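3.2 Surface marking in shared workrooms

Wall condition was recorded in 12 workrooms fitted out under the Vusia tenancy program. Each room had been painted with the same matte finish, supplied by Fehr, and left unwashed until the May inspection. Marks longer than 100 mm were logged by height, direction and colour; 915 were recorded in all. Most lay within a hand's breadth of bench level.
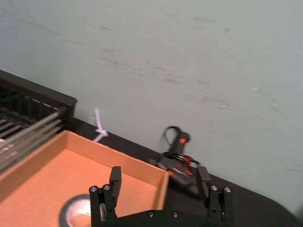
Figure 4. Faint scuffing on a painted wall behind a dark tabletop, with wire rack at left.

Rooms where furniture stood hard against the wall carried fewer long marks than rooms where a gap had been left. Hájek's earlier survey of 109 rental offices reported the same pattern, although it relied on tenants' own estimates of cleaning frequency. 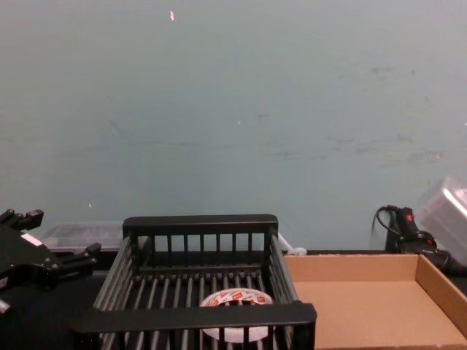 Cleaning trials followed on Thursday using two products, Plernemix and Driteck. Both lightened grey marks at the first pass. Driteck left a slight sheen on matte paint when viewed from the side, and its use was discontinued in the remaining rooms.

Comments (3)

mtaylor: Was the sheen still there after a second coat of paint?

Vlastimil Hájek: The tenants in my survey were also asked about repainting. Happy to share the tables.

j_pruitt: Table 2 seems to be missing from the PDF.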